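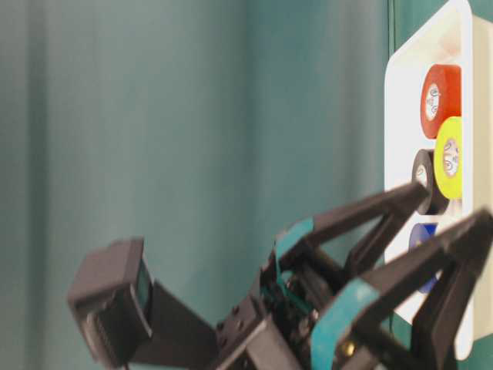 I'd been sorting returns at Verkden for 26 years when they took me off the line and made me a teacher, and I want it on record that my pupil had two fingers. They never gave it a name, so in my head it was just the kid. My first morning with it I stood there with my arms folded while it reached up toward the tray where the electrical tape sat, red and yellow and black and blue, and I caught myself leaning along with it, the way you lean when somebody else is parking your car. Go on, I said. Out loud! On a shop floor!

The deal was simple enough. Netus had bought us in the spring, and Netus wanted the small stuff — tape, fuses, plugs — handled by machine before the Zoëga contract came in. That meant 4000 pieces a shift. My old bench had room for six of us, and we knew each other's kids and divorces and lunches. Now it was me, a stool, and a tablet with two buttons on it, Good and Again.

I pressed Again a lot that first week. I'd like to say it was all for the sake of quality, but some of it was spite. 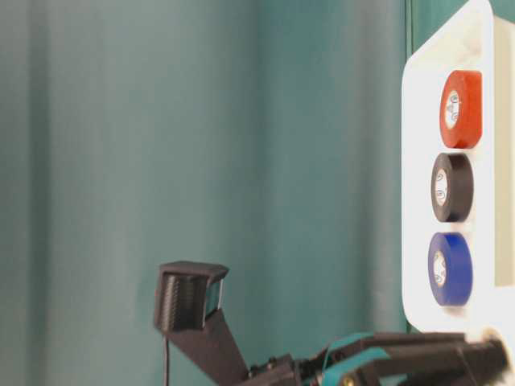
You're too easy on it, came a voice over my shoulder, one of the old bench, on her way to the packing side where they'd moved her. She wanted to know if I got paid extra for training my own replacement, and whether I'd be training hers next. I told her it was 2 dollars an hour more. She thought about that and said it was less than she'd have held out for, and then she asked if I still wanted to split a sandwich on Saturday shift. I did.

So we ate out on the loading dock, and I told her the thing I hadn't told anyone, that my wrists had stopped hurting. Twenty-six years of twisting and tossing, and now I could open a jar. She looked at her own hands and didn't say much. I felt lousy about it all afternoon.
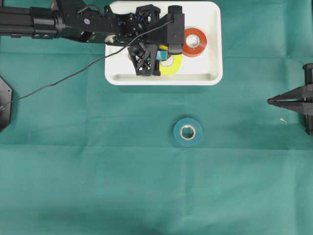 Would I go back to the bench if they offered? Some mornings I would, for the noise and the company, and then I remember the wrists.

They're talking about sending me out to the Tratden site next, where there are 145 people and no machines yet. I'd be the one who shows up with the tablet. I've asked if she can come too, and they're getting back to me. Meanwhile the kid and I start at six, and I still say good morning to it before I press anything.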